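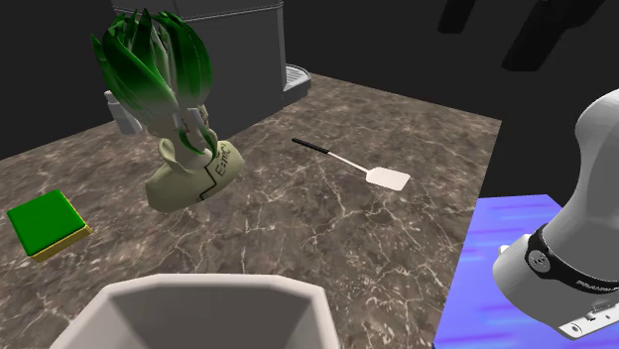 Brass, wax and altar cloths: tips for small places of worship

Candle wax on linen
Let it harden, then lift off what you can with a blunt knife. Put brown paper on both sides and press with a warm iron, moving to clean paper as it soaks through. Wash at 40 only if the label allows.

Brass candlesticks
Dust first. Rub with a little polish on a soft cloth, and buff until the cloth comes away clean. Lacquered brass needs a damp cloth and no polish.

Prayer mats and kneelers
Vacuum both sides. If one gets damp, dry it flat for 48 hours before stacking. Our hall at Clulside has 85 kneelers, so we do a row at a time, starting in February.

Hymn and prayer books
Stand them upright, not too tight, away from outside walls.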